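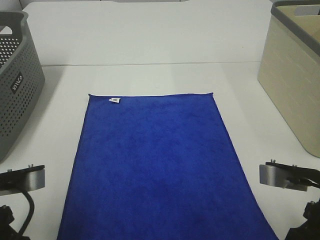 How often should you wash microfiber cloths?

After every big cleaning session, or once they stop picking up dust and start pushing it around the counter.

I keep mine in a bucket under the sink until there's enough for a small load of their own. Never with the bath towels! Cotton sheds lint, microfiber grabs it, and then you're picking fluff off your mirrors for a week (ask me how I know).

Warm water is plenty. I use half the detergent I'd use for clothes and skip the fabric softener completely - it coats the fibers and the cloth goes slick and useless. Same goes for dryer sheets. If you've already done it, run them through a second time with a splash of white vinegar and no soap. Mine came back after 2 rounds, except for one old yellow one that now lives in the garage.

For drying, low heat or the line. I hang mine on the back porch until September or so, then it's the rack in the hallway.

Greasy ones from the stove get a squirt of dish soap first. Rub it in, leave it 10 minutes, rinse, then wash with the rest. My neighbor Lajos Kun swears by boiling his, but I've melted enough things in my life and I'm not trying it.

One more thing - shake them out over the trash before they go in the bucket. Crumbs stick like you wouldn't believe, and toast crumbs are the worst of the lot.

Next up is my sponge page, which I still need to finish.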